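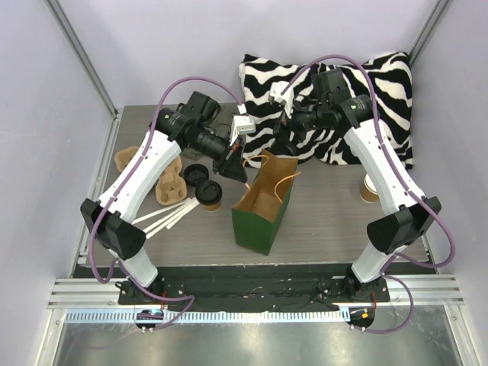
Gift bag, zebra throw, cups and carrier on the gray top.

gistell_packs
Trying to settle a packing order for gift bags with one soft item and a couple of lidded paper cups. The bag is dark green outside, plain kraft inside, twisted paper handles. The soft item is the zebra-striped plush. I also have molded-pulp carrier, some thin sticks and an olive-gray cloth I use as filler. The cups go in empty, lids on. Cloth first or cups first?

kirkegaard18
Cups first, in the carrier, flat on the bottom. Cloth on top. Plush has no stiffness, so anything set on it will lean.

mbogale
Disagree. Folded plush on the bottom spreads the load across the glued base. I do about 10 of these on a Saturday and the base seam is where kraft bags fail, usually at a corner.

kirkegaard18
With empty cups there is no load to spread. The handles will go before the base does.

gistell_packs
Handles are fine so far. My problem is volume. Spread out, the plush takes up far more table than the bag does, and if I push it in loose it springs back and bows the sides. Folded in thirds and then rolled it holds its shape long enough to get it past the rim. The handles need to be folded outward first -- otherwise the inner one gets trapped under the roll.
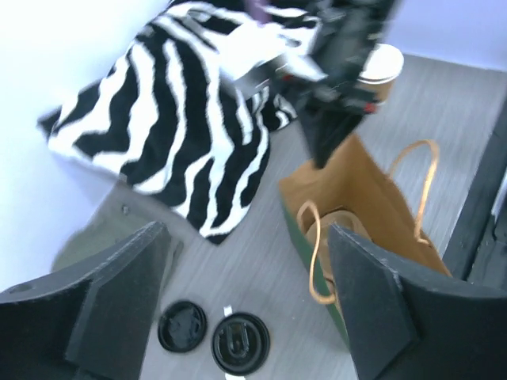 I tried standing the roll on end against one short side and the cups go in beside it without tipping. The carrier is the part that won't fit unless I cut it down.

mbogale
Then cut it. Two cells are enough for 2 cups. Pulp tears badly if you bend it dry, so use a knife along the valley between cells.

zummont
Or leave the carrier out. A rolled cloth on one side and the olive one on the other will hold the cups upright. Sticks go in last, vertical, against the wall of the bag.

kirkegaard18
Fabric creeps when the bag is carried. I would keep the pulp.

gistell_packs
Cutting it down tonight. Will post the base width once I find the tape measure.

Mahlet Bogale (mbogale)
Measure inside the folds. The outside figure runs wide.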